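Search tutorials, notes, people...

Putting the bowl on the stand: how to do the Cindura task from scratch

6 min read

Written in a rush between lab slots, for whoever in the club picks up the arm next. Heather Kereama did most of the poses, I did the script and the typing. Assumes you've done the Nigam induction and can jog the arm without looking at the sheet. If not, do that first.

The task, for anyone who missed the March meeting: bowl starts flat on the table, arm picks it up by the rim, bowl ends up leaning in the wire stand, opening facing front. Bowl must stay put for 4 seconds after the fingers let go. That's the whole rule. Harder than the bin task because the stand slides if you so much as breathe on it.

What you need

Arm, powered and homed. Bowl. Wire stand. The task folder from the Kosham share (copy it, don't run it off the share, it lags). Pencil. Someone to sit by the stop button, and no that can't be you.

Step 1. Clear and mark

Everything off the table that isn't the bowl or the stand. Mugs, laptops, the tape roll. Wipe it down, crumbs under the stand legs do make it rock.

Then pencil two small crosses, one for the bowl centre, one for the front loop of the stand. Light pencil please. You'll be putting both things back on these crosses all afternoon and if you do it by eye your poses drift and you'll blame the gripper. We did.

Step 2. Load the config

Open the task folder, copy default.cfg to yourname.cfg, edit these:

speed_limit 300
table_z 124
hover_z 627

All millimetres, speed is mm per second. table_z is our table, measured from the base origin. If the table's been moved or the feet adjusted measure it again, don't trust mine. hover_z is for travelling only, you never open or close the fingers up there.

Save. Restart the controller page. It doesnt pick up changes by itself.

Step 3. Set out the start position

Bowl on its cross. Stand on its cross, to the right of the bowl, loops pointing left towards it. Leave a hand's width between them. Closer and the right finger clips the stand on the way down, further and the swing is longer than it needs to be.

Jog the arm over the table, gripper pointing straight down, fingers open wide, tips a bit above the wood and clear of both things. Check the wrist cable has slack. It should have a loop in it, and if it's pulled tight turn the wrist back the other way before you go on. Save this pose as START.

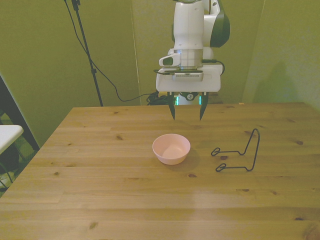

Step 4. Teach the grasp

We pinch one side of the rim, one finger inside and one outside. Gripping across the whole bowl looked easier, then there was no way to get it into the stand without the fingers hitting the back frame.

- Jog until the gap between the tips is over the rim, right hand side.
- Close to half before going down.
- Down in small steps. Stop when the inside tip is well past the rim but not on the bottom of the bowl.
- Close slow. Force on low. If the bowl shifts more than a bit, open, put it back on the cross, start again.

Save as GRASP. Then straight up, save as LIFT. Watch for the bowl tilting as it leaves the table, a little is fine.

Step 5. Teach the place

The slow one. Allow most of a slot.

From LIFT go across till the bowl is above the stand legs. Tilt the wrist so the base of the bowl faces the back frame. Do the tilt up high, then come down, never both together. Lower until the bottom edge rests on both legs. Nudge back until it just touches the frame. Save as PLACE.

Open the fingers only as far as you need. Opening all the way knocks the bowl sideways, which is how we lost most of a session. Back out towards the front, then up. Save as EXIT.

Step 6. Run it

Run at quarter speed, hand on the stop (your partner's hand). Order is START, GRASP, LIFT, PLACE, EXIT, START. If it gets through clean, do it again at half. Only then full.

Log every run in the Stidoseck sheet, including the bad ones. Columns are pass/fail, who, and what went wrong. "Dropped" isn't enough, say dropped where.

If it goes wrong

Bowl slips during the lift: go lower at GRASP before you touch the force setting.

Stand slides back: you're nudging too far at PLACE. Take it off a millimetre at a time.

Bowl falls forward after release: not leaning enough, add a bit of tilt and re-save PLACE, then check EXIT still clears.

Arm stops with a joint limit warning half way across: wrist got wound up. Home it, go to START, re-teach LIFT with the wrist turned the other way.

Before you leave home the arm, rub the crosses out only if you're the last group, and push your cfg back to the share with your name on it. Still to write up: doing it with the stand turned round. Heather has the poses for that, ask her.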